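Bins, tubs and other places things go to hide

Every workshop has one big bin that began life with a purpose. Mine was for offcuts. By May it held offcuts, a bicycle pump, half a bag of grout and the good tape measure, which I had already replaced. Twice.

So, some notes on living with deep bins, gathered the slow way.

Empty it onto something flat. Tipping it out on the floor feels efficient until you are on your knees with a flashlight. A table is the right height for making decisions, and you will make better ones standing up. Put the bin itself on the table when you're done and you can wipe the inside without folding yourself in half.

Wash it with dish soap and warm water first. If that fails, a paste of baking soda and a nylon brush. I used steel wool on a painted bin once and have been looking at the results for nine years. Scratches are not dirt, and no amount of scrubbing will persuade them otherwise. Flaking paint is another matter: scrape back whatever is ready to come off, wipe it down and touch it up, or you'll be picking chips out of your screws all winter. If the paint is old enough to have lead in it, leave it alone and get a different bin.

Put small containers inside the big one. Any straight-sided tub will do, though a slight taper makes it easier to lift out when its neighbors are crowding it. Push it against a side wall and keep the middle clear for the awkward stuff. Sloping bins slide everything toward the bottom, and a tub at least gives the small parts somewhere to slide to.
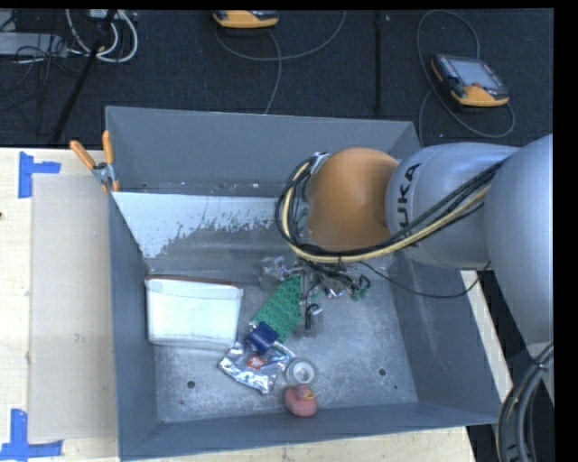
Viktória Pap wrote in to say that tubs inside bins are only a way of losing things in two stages, and that she has used nothing but shallow drawers since she moved to Bustwood. She keeps one layer of anything per drawer – if she has to lift something to see something else, one of them goes. I can't fault the logic. I can fault the price of drawers.

If you are staying with bins, check the floor of yours for holes before you trust it with anything small. Holes are handy for letting rinse water out and just as handy for letting washers out. A scrap of window screen cut to fit covers them nicely. Don't glue it down. You will want it out again the first time you spill varnish.

Labels go on the front wall, low enough to read when the bin is on a shelf. Write what is in there, not what you hope will be. "Misc." is not a label. I have nearly 80 hinges and for years every one of them lived under "Misc."

Last, leave the top third empty. It won't stay that way.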